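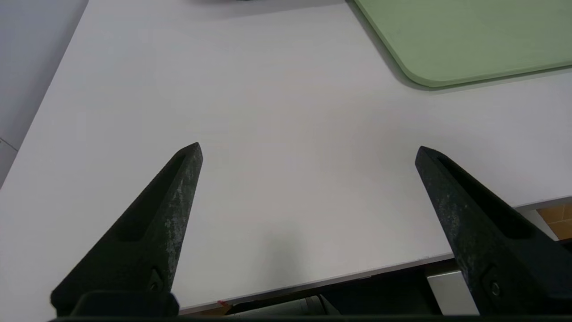

Posted by kovacik_bench in Surfaces & Finishes, 7:40 am
Thread: Gray smudge on semi-gloss white top, residue or reflection?

White top, semi-gloss, sold as the Nirnetti 500. There is a blurry gray mark in the lower middle, more or less vertical, just up from the front edge. I have wiped it with a damp microfiber and then with dish soap diluted in warm water. No change that I can measure. Before I try anything stronger I would like opinions on whether this is in the surface or on it.

Room lighting is a ceiling panel plus one window. Top was installed in April.

---

halfsheen
Reply 1

Soft edges and a vertical run suggest a reflection to me. Semi-gloss gives you a blurred image of whatever is behind or over the surface, with no outline to identify it by. Residue from a spill normally dries with a harder boundary.

Test: stay put and hold a sheet of cardboard between the top and the window, then between the top and the ceiling panel. If the mark goes away, put the cleaner back in the cupboard.

---

Datell_user
Reply 2

Disagree on the edges. Silicone polish leaves a haze with no boundary at all. I had it on a desk for 2 years and took it for a shadow the whole time. It came off with isopropyl alcohol and a white cloth, and the cloth was gray afterward.

Also, the color isn't uniform. Slightly pink higher up near the middle, cooler toward the upper left. That could be old product as well.

---

halfsheen
Reply 3

The pink is very weak and I would not read anything into it. A pale top with a lilac-gray cast picks up every wall in the room. Cool on one side and warm in the middle is ordinary mixed lighting.

---

rail_and_stile
Reply 4

Check the maker's sheet before using alcohol. Some lacquers tolerate it, some go dull, and a dull patch on a semi-gloss top can't be wiped off. Try the underside first if it has the same finish.

For what it's worth, I clean mine with Cuda neutral concentrate, one capful to the bucket, then a second pass with plain water. The second pass matters more than the brand. Most haze I have dealt with was leftover soap.

---

kovacik_bench
Reply 5

Did the cardboard test. Blocking the window does nothing. Blocking the ceiling panel weakens the mark but I can still find it if I get down low. So possibly both.

I did not do a plain water pass after the soap. Will do that next.

---

Datell_user
Reply 6

Both is plausible. Blocking the light also lowers the contrast of a real haze, so the test doesn't rule out residue. Try moving your head instead. A reflection shifts across the top as you move, and a deposit stays put. Put a bit of masking tape beside it as a reference.

---

halfsheen
Reply 7

Fair point, the tape version is better than mine. I still expect it to shift.

---

gloss156
Reply 8

Same top in the Kováčik showroom has soft variations in tone all over when you look at it from above at an angle. I would call that normal for the finish. Polishing one spot will give you a spot that is glossier than the rest, and then you have a second thread to start.

---

kovacik_bench
Reply 9

Plain water pass done, dried with a clean towel, tape down. Part of the mark moves with me and a fainter part doesn't. I have written to the shop to ask about alcohol on this lacquer and will leave the top alone until they answer.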